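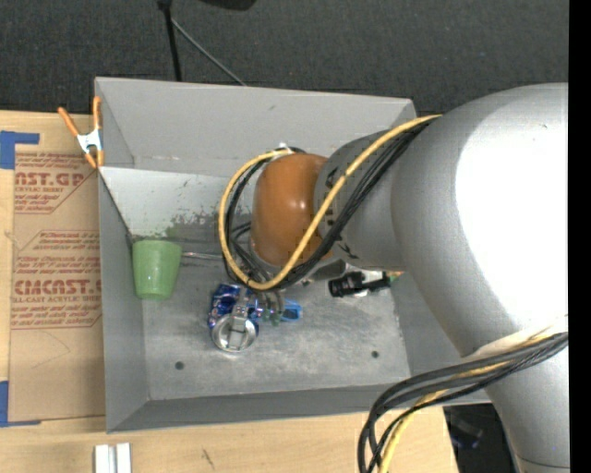

Last updated: Feb 23, 2023
2 min read

Ticket 363: right fuel gauge reads low after refuelling
Status: open
Raised by: Nassoro Massawe
Assigned to: Josphat Rashidi, Namley avionics

Fault: right gauge shows 8 gallons under the dipstick figure. Left gauge agrees with the stick.

Log
1. Checked sender earth. Clean, tight.
2. Swapped gauge inputs at the panel. Fault stayed with the right sender.
3. Sender resistance drifts at 300 hours since fitting. The Drimik unit was last replaced in June.
4. Replacement ordered from Sandoval.

Dip both tanks before each flight until this ticket is closed.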